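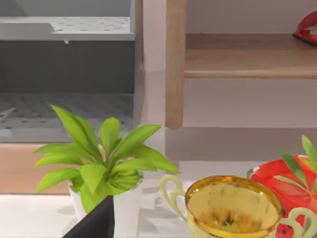 Render: grey rack, perforated lower shelf, pale wooden panel beneath.

**July, 4.15 pm. Drying trials, wool felt**

Ishbel wants a yes or no on the Ullwood finish by the time she's back from Esville. She isn't getting a yes from me on this evidence.

The claim from Vestico is that treated felt dries in half the time of untreated. Their sheet gives one number and no humidity. I cut 11 pieces from the same roll, 180 mm square, and soaked them overnight in tap water. Six treated, five plain. Spun them together, weighed them, hung them on the line by the north wall.

First run: treated pieces did come down faster. Then Innes pointed out I'd hung all the treated ones at the end nearest the door, which somebody had propped open after lunch. So that run is worth very little. Crossed out in the book, numbers left legible.

Second run, mixed order, door shut. The gap shrank to something I wouldn't bet a sandwich on. Two of the plain pieces beat three of the treated. Scale was also drifting. Put the 400 g check weight on it halfway through and it read low, so I re-zeroed and now the early and late weights don't strictly compare.

Morven thinks the finish just makes the felt take up less water to begin with, and "dries faster" is that in a nicer coat. Plausible. Would explain the lighter wet weights in run one. Need to start from equal water, not equal soaking.

To do:

- borrow the Skinner scale from Jeanie if she'll part with it
- dose each piece by syringe
- ask Vestico what humidity they used (asked once, got a brochure)
- Ailsa to mark up the pieces so I don't know which is which

Left the second batch hanging, door shut, note on the handle.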